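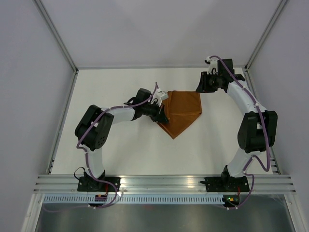 Zwei Arme am Tisch, Tuch falten - Aufbau Teil 3: Kabel, Kamerahalter, erste Faltversuche

Teil 1 (Rahmen) und Teil 2 (Motoren, IDs vergeben) setze ich voraus. Wer da noch nicht durch ist, bitte erst dort weiterlesen, sonst wird das nichts. Heute nur das, wonach im Juni ständig gefragt wurde.

Was ihr braucht
Beide Arme fertig montiert und einzeln getestet
Zwei Kamerahalter fürs Handgelenk, gedruckt
Kabelbinder, klein, hell (sieht man besser beim Nachschneiden)
Kabel fürs Handgelenk, lieber zu lang
Ein Stück Stoff, einfarbig, möglichst dunkler als die Tischplatte
Inbus 2 und 2,5

1. Arme auf die Schiene
Beide Sockel an die Vorderkante, auf das Aluprofil. Nutensteine vorher einlegen, nicht hinterher reinfummeln. Schrauben erst handfest. Dann beide Arme zur Mitte strecken und schauen, ob die Greifer sich dort treffen können, ohne dass die Ellenbogen an die Wand kommen. Passt? Festziehen. Passt nicht? Sockel verschieben, nochmal. Bei mir drei Anläufe.

Abstand der Sockel bitte aufschreiben. Mit Edding aufs Profil geht auch. Wenn ihr später einen Sockel löst und nicht wieder an dieselbe Stelle setzt, stimmen alle Aufnahmen nicht mehr.

2. Platinen
Je Arm eine, vorne unterhalb der Schiene. Strom erst ganz am Schluss. Rote Leitung auf Plus, bitte zweimal kucken. Nayara Frota hat in der Werkstatt eine verpolt, die war sofort hin, und Ersatz von Fidis hat ewig gedauert.

3. Kabel führen
Der Punkt, an dem die meisten schludern. Ich nehme lila Kabel, weil die sich gut vom Rest abheben, Farbe ist sonst egal.

Am Kamerahalter anfangen, dort einen Bogen stehen lassen. Dann am Unterarm entlang, über den Ellenbogen, am unteren Glied runter und am Sockel vorbei nach vorne. Am Ellenbogen NICHT straff ziehen. Arm von Hand einmal ganz strecken, einmal ganz zusammenklappen, dabei das Kabel beobachten. Es darf nirgends spannen und nicht in den Greifer hängen.

Kabelbinder nur auf den starren Stücken, nie über ein Gelenk. Erst locker, dann nochmal durchbewegen, dann zu. Enden abschneiden, die Dinger kratzen.

4. Kameras ausrichten
Fingerspitzen müssen im Bild sein, unten, und davor noch genug Tisch. Zu steil ist schlecht, dann sieht man nur Greifer. Ich stelle beide Arme über den Stoff, schaue ins Livebild und drehe am Halter bis es passt. Danach ein Tropfen Schraubensicherung. Bei mir die blaue von Onddale, andere tut es auch.

Der Halter nach der Vorlage von Milošević ist für kleine Module etwas zu weit. Einfach ein Streifen Moosgummi dazwischen.

5. Werte einstellen
In Vorelance unter Arm / Grenzen:
Geschwindigkeit max: 900
Beschleunigung: 162
Timeout Greifer: 3,000 (Sekunden mit drei Nachkommastellen, Punkt geht da nicht, Komma nehmen)

Links und rechts dieselben Werte. Wer schneller will, kann später hoch, aber nicht am ersten Abend. Der Stoff rutscht sonst beim Absetzen weg und ihr sucht den Fehler im falschen Eck.

6. Erste Faltung
Stoff mittig auf die Platte, glattstreichen. Anfangen mit einer einzigen Kante. Linker Greifer flach von der Seite ran, Spitzen knapp über der Platte, schließen, anheben, ein Stück nach innen, ablegen. Rechter Greifer bleibt derweil an der Ecke in Bereitschaft und hält notfalls gegen.

Schmale Kanten sind schwerer als große Hälften. Der Greifer erwischt gern beide Lagen auf einmal, dann zieht er die alte Falte wieder mit. Hilft: 2 mm höher anfahren und Finger nicht ganz öffnen. Muss man probieren, hängt vom Stoff ab.

Diagonal falten erst wenn die gerade Kante zuverlässig kommt.

Wenn es klemmt
Arm zuckt beim Einschalten: Kabel am Sockel prüfen, sitzt meist nur halb.
Kamera fällt weg sobald der Ellenbogen beugt: Bogen zu kurz. Zurück zu Schritt 3.
Greifer kratzt auf der Platte: Nullpunkt neu setzen, nicht an der Höhe rumschrauben.
Fehler 1,103 im Log: ein Motor antwortet nicht. Arm stromlos machen, Stecker der Reihe nach durchgehen, neu starten.

Licht noch: Von oben und möglichst weich. Seitliches Licht macht harte Schatten am Stoffrand, und die sehen im Kamerabild schnell aus wie noch eine Falte. Helle Seitenwände bringen viel, Rückwand auch.

Teil 4 kommt wenn ich Zeit hab, dann Aufnahmen machen und sortiern. Druckdateien für die Halter liegen wie immer im Ordner von Teil 1.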